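Our Street, Mostly Pavement
A small gallery from Onora

Hi again! I promised my sister-in-law I'd put up some pictures of the new neighborhood, and it has taken me since July to do it. So here we go, three from outside, all in the same spot. I left them big so you can click and look around.

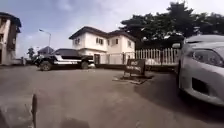
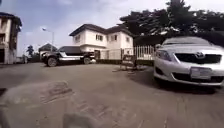
Plenty of concrete and a pale two-story house in both of those, and the street lamp gets its turn in the next one.
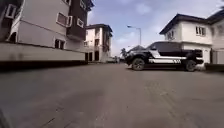

We came to Onora from an apartment in Skumel, where the only outdoor space was a balcony that fit 2 chairs if you folded one of them. So all this pavement felt kind of crazy at first. Where do you put it all? You could hold a wedding out here (I've suggested it, my cousin is thinking it over).

I do miss having something green right outside the door. My plan is big pots along our own wall, geraniums and maybe a lemon tree if I can find one that doesn't cost 100 dollars. There's a garden place called Berchtold out past the highway that everybody swears by, and I came home from it with two rosemary plants and a bag of potting soil that split open in the trunk. Still vacuuming that up!

The other thing I love is the light in the evening. The pale walls go almost pink and everyone comes out to water, chat, or hunt for a cat. Ours has already figured out which neighbors keep treats in the kitchen.

Getting here is easy if you're visiting. Take the 222 bus from Fluladeo and stay on until the last stop, then call me and I'll walk down to meet you. The house numbers skip around in a way I still can't explain.

Indoor pictures are next, once the hallway is painted. I'm stuck between two yellows.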